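### 4.2 Marks on painted walls

When we began visiting homes and workrooms in Prurndale, we expected people to talk mostly about their tables. Tables are where the work happens, after all, and they get wiped every day. What we had not planned for was how often the talk would drift to the wall just behind, and how fond (or how weary) people had grown of the marks on it. Of the 125 people who answered our first set of questions, 84 brought up a wall stain before we had asked about walls at all.

Pale paint came up again and again. An off-white wall is a forgiving thing in most lights, and a faint blotch can live on it for years before a visitor notices. Yellowish and tan marks seemed to be treated most gently of all, perhaps for being so close to the color of the paint. Etelka Takács, who let us sit with her for a whole afternoon in February, told us she had stopped seeing hers "the way you stop hearing a clock." 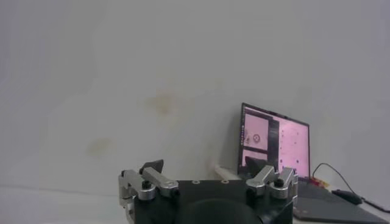 **Figure 4.** Off-white wall behind a white tabletop, with two faint stains, the smaller one lower and to the left.

We asked people next what they had tried. Dish soap and a soft cloth led the answers by a wide margin, followed by baking soda paste and then, quite a way behind, a fresh coat of paint. Several people had a half-used can put away for the purpose and had never opened it again. Chukwuemeka Isah told us he had once touched up a single spot and found the new patch bothered him far more than the old stain had, so he ended up painting the whole wall over a long weekend, and then the ceiling, which he had not meant to do.

Stories like his made us rethink our coding sheet. Our first version had a mark down as either "cleaned" or "ignored," and Anikó Bodnár, who did most of the early coding, kept writing little notes in the margin that fit neither word. We added "tolerated" and "watched," the second for people who looked in on a mark from time to time to see whether it had grown. The full wording of both versions is given in the appendix.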